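Burkomix takeover of Grultex — do I have to do anything with my shares?

Posted in Shares & Investing by Faisal Butt, 2026-08-24

Hi all! I've got 278 Grultex shares I bought through the staff plan years ago, my first ever shares, so I'm pretty excited to be in the middle of a real takeover. The Burkomix offer is part cash, part Burkomix shares, and the booklet they sent is 162 pages. I've read the chairman's letter twice and I'm still not sure. If I just sit tight, do I get bought out anyway? And does the tax office want a slice this year?

Glenys Morris
Great first one to have, Faisal! Check the front of the booklet to see if it's a scheme of arrangement or an off-market takeover bid. With a scheme, holders vote, and if it gets up and the court approves it, everyone's shares go across, even if you never opened the envelope. With a bid, you have to accept, although they can usually buy out the stragglers once they pass 90 per cent. On tax, the cash part is normally a capital gain now, but you may be able to roll over the share part — look for the tax section near the back. I went through the same thing when Mostyn bought Melton and really enjoyed following it all. Do vote, it's your company!

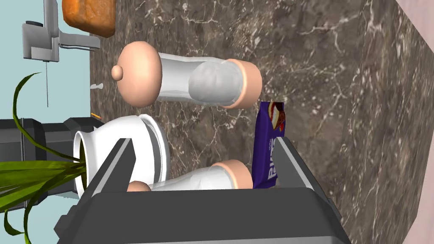

Melton holders had to wait 21 days after the vote for their money, mopoke_jen writes, so don't go spending it early. She sold on market before the meeting and was happy with that, only 2 cents under the offer price. Brokerage ate a bit of it though.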